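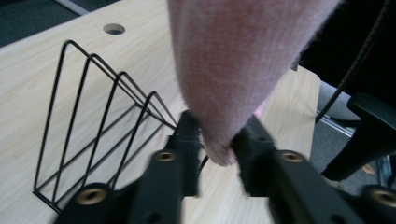
Chapter 9. Desktop Sorting and the Handling of Soft Goods

A desktop sorter is an open support that divides a small footprint into upright slots. It was first sold for paper, and most texts on office layout treat it only in that role. A wire sorter of the stepped type has its upright triangular frames set in a row, each a little shorter than the last, with long rods at the bottom that rest flat on the desk. The step in height leaves a part of each item exposed behind the one before it. The same geometry serves for cloth, provided the cloth is light and the fold is placed over the wire with care - a fuzzy pink piece gathered to a point will need to be opened out before it can lie evenly. This chapter deals with both uses.

9.1 Terms

The slot is the space between two neighboring frames. The pitch is the distance between them, measured at the base. Drape is the length of cloth that hangs on either side of the supporting wire. A drape is balanced when the two lengths are equal, and the load on the wire then acts close to the vertical plane of the frame.

9.2 Placement on the Desk

The sorter should stand on a level surface with all base rods in contact. Cable openings are left clear. In the Pinddale office survey (revised 07/11/2018), which covered 314 desks, sorters were most often placed near a rear corner, where they were hard to reach with both hands. The Lilano layout, described in Section 9.4, moves the sorter toward the middle of the desk during loading and returns it afterward. 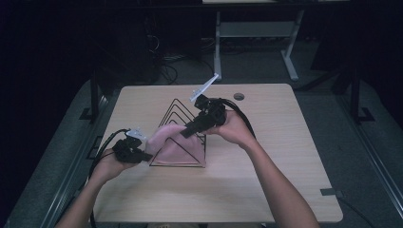
Which part of a cloth should be placed over the wire first?

The center of the fold. The ends are then lowered one at a time, and the drape is corrected by drawing down the shorter side.

9.3 Loading Order

Loading begins with the smallest frame and proceeds toward the tallest. If the order is reversed, the taller frames block access to the lower ones. Cloth and paper are kept in separate slots, with at least one slot left open between them. The Neletti method differs in the treatment of thick fabrics and is taken up in Chapter 10.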